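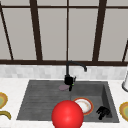

Sink task, simulated kitchen, with the red gripper marker over the basin.

Home - Topics - Simulation - Ask - Sign in
Print | E-mail this page
Reading time: 2 min

Demonstrations for a sink task: what to do with views that miss the basin?

I am collecting teleoperated demonstrations in a rendered kitchen for an imitation learning policy. The task is to pick up the plate from the basin and set it on the drainboard. The gripper position is drawn as a red sphere, which the operator steers. The policy takes RGB images and the gripper state, and predicts the next 5 actions.

I have 390 demonstrations so far and was aiming for 1,000. Going through the September batch I found that a good share of the images hold almost no task content. They are saved along with the rest because the recorder writes every view at every step.

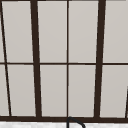
My loader treats these the same as any other image. Validation loss is low, but in rollouts the arm drifts before the grasp. Should I filter such images out, drop whole episodes, or leave things alone and collect more?

Second point: the red sphere is rendered into the training images. Is that a problem?

Nyokabi Kaijage
October 12, 2020

Treasa Scanlon

Don't drop single images from the middle of an episode unless your loader knows about the gap. If it builds action chunks by index, removing a step joins two actions that were never consecutive, and you will be training on a jump. Keep the step and mask the image, or mask the loss for that step.

First find out whether the uninformative views come from one camera or from all of them. Plot the object pixel count per view over time, using the segmentation buffer. If one view is low throughout, its pose is wrong and you can leave that stream out of the inputs. If it varies, check that the camera pose is being logged at the same step as the render. We had an offset of 2 steps in the Plilten recorder and it looked very much like drift in rollouts.

Low validation loss tells you little in this case. If you split by step, neighbouring steps end up on both sides. Split by episode and look again.

On the sphere - yes, it is a problem if it won't be drawn at test time. The policy can read the gripper position straight off it. Either draw it in both or in neither. If you stored simulator states, replay them and render again with the marker switched off. The operator can still have it on their own display.

Predard

just collect more, 390 is not a lot. we used Bisgaard for ours and never filtered anything

Brestby

More data with the same fault has the same fault. Agree with Treasa on re-rendering. Save the full state at each step as well as the images, then camera poses can be changed later without repeating any of the teleoperation. Check the replay on a few episodes first - contacts may not reproduce if you replay actions, so set the states directly.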